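Open day at Mekine, Gronow Road, March

Went on the Friday, doors at 10:00, and stayed until a little after 2:00. Mekine teaches household sorting and storage, mostly to people who are moving to a smaller place or setting up a first apartment. The open day is once a year and free, but you have to put your name down for the bedroom session.
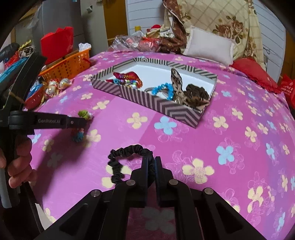

Getting there first. The address is 742 Gronow Road and the bus stops across the street, but the entrance is on the side, past the tire shop. The sign is small. I walked by it twice. Parking is in the gravel lot behind the building and it was full by the time I arrived, so people were leaving cars along the fence by the school.

The building was a dental office until 2000. You can still tell from the front desk and the row of coat hooks at child height. The rooms along the hall have each been set up as a part of a house: a kitchen, a laundry corner, an entryway with a bench, a bedroom. They have more than 3612 items on the inventory list, according to the sheet at the desk, nearly all of it donated. That covers everything from saucepans down to single earrings.

I started in the kitchen since the line there was short. They had people empty a drawer onto a dish towel, put back what gets used in a normal week, and box up the rest with a date on the lid. I have done this at home and got stuck on the potato masher. The woman next to me had the same drawer contents I have, down to the corn holders. We were given ten minutes and most of us ran over. There was a good tip about storing lids on their edge in a dish rack. The demonstration pans were heavy and the rack tipped, so I would try it with lighter ones.

The laundry corner was less useful. It is mainly about folding fitted sheets, and I couldn't see over the people in front. The handout has the steps on it anyway.

The bedroom session was what I came for. It was run by Lempi Rantala, who has been at Mekine for six years and does the small-item work. Her subject was the sort of thing that ends up on top of a dresser: hair ties, bracelets, holiday ornaments, little toys, gift wrap that is too good to throw out. She does all of it on the bed. Her reasoning is that the bed is the biggest flat surface in most bedrooms and you have to clear it before you can sleep, which gives you a deadline.

The bedspread was bright pink with big flowers in pale yellow and light blue. I would have picked something plain, as a small toy with blue and red on it is easy to lose against a print like that. Someone in the group said so too. Lempi's answer was that people sort on whatever bedspread they have.

Her method goes like this. An open box goes in the middle of the bed. The one she used was rectangular with a black-and-white chevron and stripe pattern on the walls and a white interior, and the white does help when you are looking for something small. Jewelry goes to one end and hair things go to the other. She does not use dividers at first. She says people buy dividers before they know what they own, then fill the slots to suit the dividers. After a month you look at where things have settled and cut a piece of cardboard to fit.

Beaded bracelets were the hardest part. There was a tangle of them in red, turquoise, green and gold with some trinkets mixed in. Her advice on tangles was to leave them for the end. Put the whole knot in the box as it is, do the easy items, and come back to it sitting down with a lamp. If you start with the knot, the session is over before anything else has moved. I think that is right. I lost most of an afternoon to a necklace last winter.

Scrunchies take up more space than you would expect. There was a brown leopard-print one bunched into a corner of the box, and something sheer in a similar print standing upright near it. Lempi likes corners for scrunchies because they hold their place there and the middle stays open for flat things. Black hair ties she keeps out of the box altogether and puts on a hook by the mirror, on the grounds that they are used every day. One man asked whether a jar would do. She said a jar is fine if you are willing to dig in it.

Outside the box was the overflow. An orange plastic woven basket had white tissue paper in it, and there was a red gift bag behind. Her rule for wrapping materials is one basket, and when it is full you use some before you save more. Round ornaments with decorations on them sat near the basket, with a small red woven container. Ornaments were a sticking point for the group. A few people keep theirs with the gift wrap and others with the holiday boxes in the garage. Lempi didn't take a side, but said whichever it is, write it down on the inside of the closet door.

Questions ran long. Someone wanted to know about children's toys that have lost their set. Her view was to keep one small box for them and go through it with the child twice a year. I asked about earrings without a mate and was told to give them until summer.

Lunch was in the old waiting room. Soup, rolls, and a lemon cake from Plelel, the bakery in the next block. The soup was lentil and ran out at 12:30. Coffee was a dollar in the can. Seating is limited, so people ate standing in the hall, which made it slow to get to the restroom.

There was a table of secondhand boxes and baskets for sale by the front desk. Prices were written on masking tape. I bought a lidded tin and a shallow basket for $2 each. The larger fabric boxes had gone before lunch.

A few notes for anyone going next year. Sign up for the bedroom session as soon as you get there; the sheet was full by 10:40. Wear layers, as the kitchen is warm and the hall is not. Bring a bag if you plan to buy anything. The handouts are two pages stapled, and they had run short of the kitchen one by noon, though the desk will mail it to you if you leave an address.

I tried the box on the bed the Sunday after. Used a shoebox with the lid off. The dresser top is clear except for a dish of coins and my watch, and the necklaces are still in a knot at the left end.

The same group is planning a half day on closets at the Celgate library in the fall. No sign-up list for that yet.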